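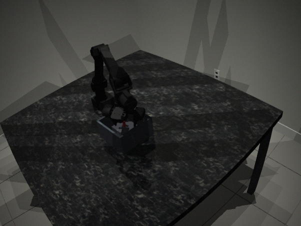 Joana Morais would have bought the cell outright and skipped the simulation, and she wrote as much under last year's gallery. We still model each layout first, and these are the pages we budget from.

Lunthorpe bench cell, planning gallery
Posted 09/07/2019 by Leonilde Azevedo

Rendered layout, arm working down into an open-topped box. The small red part is the one we use for reach checks.

Outlet on the wall behind the table. Moving a socket was quoted at 326 pounds, so the table position is fixed for this round.

Costs so far: 1,523 pounds for the table, guarding and delivery. The arm is priced separately, on a lease of 21 months from Ostodness or 12 months from Prurulside. The shorter lease leaves out servicing.

Still to be priced: spare fingers, a second box, operator training. Quotes to Leonilde by the end of July, please.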